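Home About Open calls Contact

February 16, 2025
By the Momex household team
Reading time: 2 min

Call for participants: putting a furnished room in order

Momex is looking for 64 adults who like to tidy, or who at least do it without too much suffering, for our study of everyday rooms in Borken. We want to learn how different people put the same furniture and small things in order. No special experience is needed.

Each session takes place in our Charpentier room. It is furnished simply, with a brick wall, a white desk with a drawer and open compartments, and a tall white cabinet. On the desk we keep ordinary objects, such as a book with a red cover and a small vase with purple flowers. You will be asked to open and close the drawer, put things away where you think they belong, and at the end make the desktop look the way you would like it at home. There is no correct answer. Two people can leave the same desk very different, and both are useful for us.

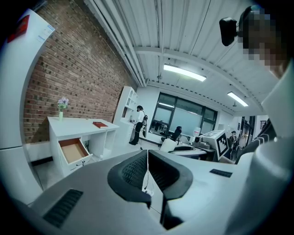
One session takes 330 minutes, with a lunch break and short pauses whenever you ask for them. Please wear comfortable clothes with sleeves that do not hang over the hands. Lunch is included – tell us in your message if you do not eat certain foods.

You can take part if you:
- are 21 or older
- can stand, bend and reach to a low shelf
- understand simple instructions in English
- have not taken part in our earlier Anden study

We pay a fixed amount after the session, by bank transfer. Travel inside Borken is paid separately against the ticket. If you must stop before the end, you still receive the part for the time you were with us.

To apply, please write to us through the contact page with the subject "Charpentier room". Tell us in a few sentences how you keep your own desk or drawers, maximum 2,000 characters. A messy desk is welcome also. We answer every message, but in February it can take some days – please do not send it two times.

Applications stay open until all places are filled.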